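Swap Shelf news: the reading room is open late again

October is here, so the lamps are back on and the reading room at Harkau is staying open until nine in the evening. If you haven't been up the stairs yet, please do come! There are 64 new arrivals on the swap shelf, most of them from Reshma Botha, who has moved to a smaller flat and could only keep what fitted in two bookcases. Her loss is our gain – she has lovely taste in old crime novels and there's a whole run of sea stories in there too.

The swap works as it did last winter. Bring a book, take a book, and write both titles in the green notebook by the door. You can borrow up to 17 if you're going away, but do tell Khôi so he can move the rest along and the shelf doesn't look bare. Cookery books go on the low shelf now.

Our group read for the month is The Moonstone, and I can't wait to talk about it. I read it in two sittings and missed my supper both times. Vy Đoàn is leading the chat and has asked everyone to get as far as the end of Miss Clack's part (the funniest bit, I think, though Khôi says he wanted to throw her pamphlets out of the window). We have four spare copies behind the desk, one of them in large print.

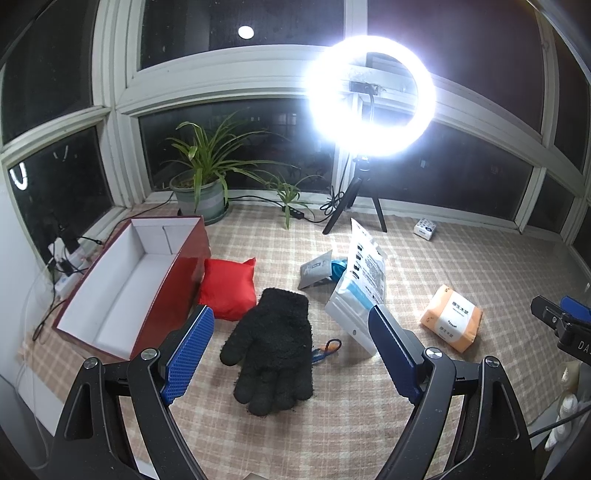 Words: Teófilo Salazar
Reading Room Notes, October

The poetry table has grown as well, and it's now under the window where the light is best in the afternoon. Have a look at the slim grey books at the back, printed by Sầm in small numbers and very hard to find in the shops. I took one home on the bus and read it past my stop.

Next month we're reading short stories, and suggestions are wide open. Drop yours in the jar by the kettle, or tell Vy when you see her.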